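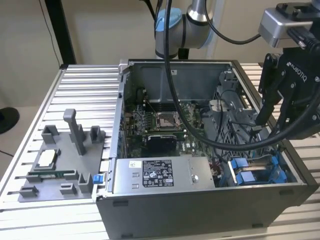

Clarnon disassembly cell with a desktop tower on the slotted table and the parts plate at left.

Clarnon Disassembly Cell
Product page – updated October 11, 2025

Clarnon is a robot work cell for taking used desktop computers apart and keeping the parts that can be sold again. It is built by Nørgaard and runs Plallel, our method for learning part removal from a mix of hand-guided runs and force readings at the wrist.

How the method works
Plallel splits each removal into an approach, a contact phase and a pull. The approach comes from the camera. Once the fingers touch the part, the controller works mostly from force and corrects its position in small steps. If the pull force goes over the set limit, the arm backs off and tries a new angle. The three phases are trained separately, so a new case layout usually means retraining the approach only.

Test results
The August trial at our Covesum site used 300 hand-guided runs for training and 582 removal attempts for testing. Memory modules did best. Cable connectors were the weakest group – most failures came from fingers closing on a neighboring wire. A second set of 300 runs covering cables only has been recorded and will go into the next release.

What is supplied
Aluminum extrusion table with slotted top
Arm with wrist camera and Robotiq gripper
3D-printed parts plate with recesses for a CPU and board strips
Controller with Plallel installed
Log viewer and export tool

Parts plate
Released parts are set down in fixed positions, so the next station can pick them without a camera. Plate files are included and can be changed for other part sizes.

Limits
The side panel has to be removed before a case is loaded. Laptops and all-in-one machines are not supported. Glued heatsinks should be loosened by hand first. We suggest checking finger pads every 1,000 removals.

Ordering
Lead time and pricing on request. The training data format is described in the Plallel manual, section 4.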